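**Davthorpe Museum Opens Photographic Archive of the Former Sumampouw Pottery Works**

DAVTHORPE, April 2025 — The Davthorpe Museum of Local History has opened its archive of the Sumampouw Pottery Works to the public. The collection holds 631 prints and negatives showing the works, its employees and the streets nearby.

The photographs were given to the museum by the family of Volodymyr Tkachuk, who managed the glazing shop for 23 years. Many had been kept in envelopes marked only with a surname or a kiln number. Archivist Irina Pană matched them with payroll books and town directories — a task that took nearly 7 months — and wrote a catalog entry for each item.

Highlights include views of the Mutau Road gatehouse before it was moved, portraits of the decorating room staff, and a series on the building of the bottle kiln. A number of people in the portraits remain unnamed. Former employees and their relatives are invited to view the prints and share what they know with museum staff.

The archive may be seen by appointment in the Berkis Reading Room. Copies of catalog entries are available on request, and prints may be ordered for personal or school use. Original negatives are not available for handling.

Requests to publish any item should be made in writing to the museum's archive office.

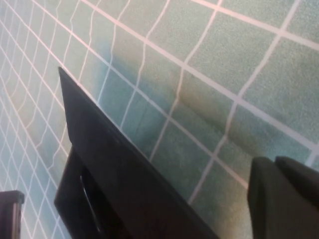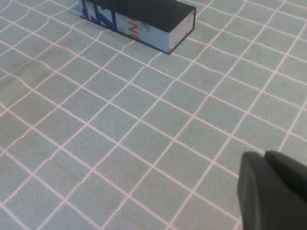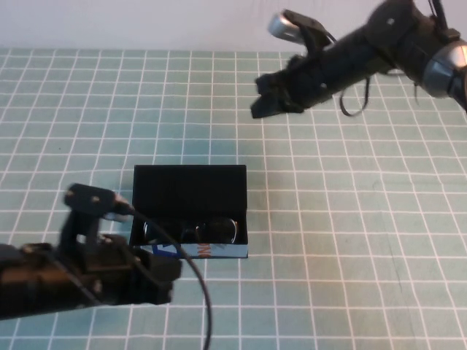
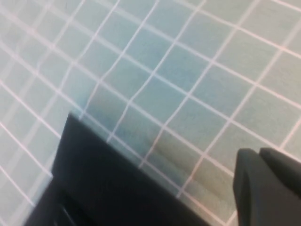 Zoriana Nazarenko said she had found her grandmother in one of the decorating room portraits, listed under her maiden name, and had asked the museum to add her married name to the entry. She also hoped that other families would bring in their own prints of the works for copying.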